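I have wanted a busy board since before I had any excuse to own one. You know the sort of thing, a big slab of switches and knobs that doesn't do anything except feel good under your fingers. My nan had an old stereo with a tuning dial that I was only allowed to touch on Sundays, and I reckon that's where it started.

So when Felista Mosoti told me she'd been building one out of parts that lock together like a jigsaw, I was round there on Wednesday before she'd finished the sentence (well, after work, with a packet of Tim Tams). She'd been at it since December, on and off, mostly on the kitchen bench in our shared workshop out the back of Dallik Street.

The idea is that every bit sits on its own piece. One has switches, one has a dial, one has a socket for a plug, and you can shuffle them about until you're happy with the layout. She's been through more than 40 arrangements by her own reckoning and still isn't settled. I said the dial should go in the middle. She said the dial was ALREADY in the middle and had I got my glasses on. Fair enough.

What I love is the colours. I'd have gone for primary red and yellow like every toy ever made, but she picked a light grey and a really deep teal, with white lettering, and it looks like something off a ferry. The knob is one of the loud things on it, edged in bright green, and of course it's the first thing you go for.

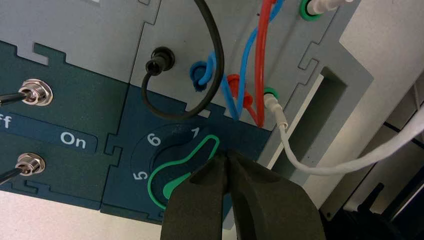
The green knob, pointing up towards 7. Toggles over on the left.

The toggles are my favourites though. They've got those shiny chrome nuts and a proper skinny lever, and the clunk! I must have flicked them on and off for a good ten minutes while she was trying to tell me about her holiday. Omolara Ajayi, who has the bench next door and makes very sensible lampshades, asked me to please find another hobby.

The plug is a funny one. I didn't think I'd care about pushing a plug into a socket, I do it every day with the kettle, but there's a nice bit of resistance and then it gives. Felista reckons it's the part people come back to. I'm still on team toggle.

She's talking about a second board now, a long skinny one for the hallway, and she's offered me the offcuts if I want to have a go at my own. I've got a box of 16 odd knobs I picked up at the Tanui market years ago, which have been living under the bed, so this might be their moment. First I need to work out how you draw those jigsaw edges so they actually fit. My first go, in cardboard, was so loose it fell apart when I picked it up - back to the ruler.

If anyone has a spare toggle or two with a really heavy clunk, you know where I am. I'll swap you for jam.

Contact | © Zenine | Back to top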